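15/09/2019

**Brovmont library to stay open late two nights a week**

The Brovmont Public Library will keep its doors open until 9 p.m. two nights a week starting next month, after the town council signed off on the extra money. Vote was quick. No one spoke against it.

The library has closed at 5:30 since 1982, when the branch moved into the old Pisharody department store on Mill Street. People who work days have been asking for a change for years. A petition left at the front desk in May picked up 564 signatures, a good share of them from parents and from students at the community college, which has no library of its own on this side of the river.

"I get off at six. It's always dark in there by the time I drive past," said Stella Swai, who started the petition. She handed it in herself, in a shoe box.

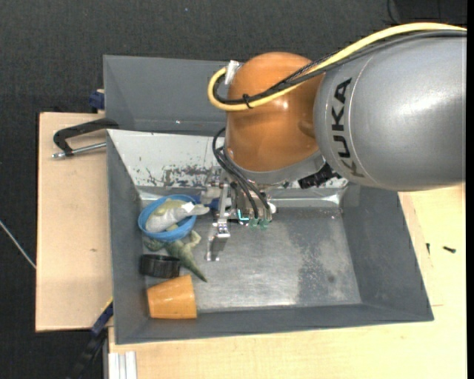 The late hours will cover the main reading room, the kids' section and the computer desks. The local history room upstairs still shuts at 5:30 -- that one needs a trained staffer on hand and the budget doesn't stretch that far. Meeting rooms can be booked till 8:30. Booking is free for town residents, others pay a small fee at the desk.

Branch manager Zawadi Ndung'u said two part-time staff will be hired to cover the evening shifts. Applications are open now, forms at the desk or at town hall. Evening experience a plus. She would also like somebody who speaks Portugese.

"We'll try it through the spring and look at how many people come in," Ndung'u said. "If the evenings are busy I'll be back asking for a third."

Parking was the one sticking point. The lot behind the building has 49 spaces and is shared with the Zalska bakery and the dental office, and it fills up on choir practice nights. Council agreed to let library visitors use the town hall lot after 6 p.m., no permit needed. Signs to go up before the new hours start. The side gate on Mill Street will be left unlocked so people dont have to walk all the way around.

The book drop is not affected. Holds can be picked up during the late hours same as any other time, but interlibrary loans go out in the mornings only.

Which two nights is still being worked out. The library is asking for opinions -- there's a paper form by the checkout desk, or call the branch during open hours. Final schedule will be posted on the front door and in the town newsletter.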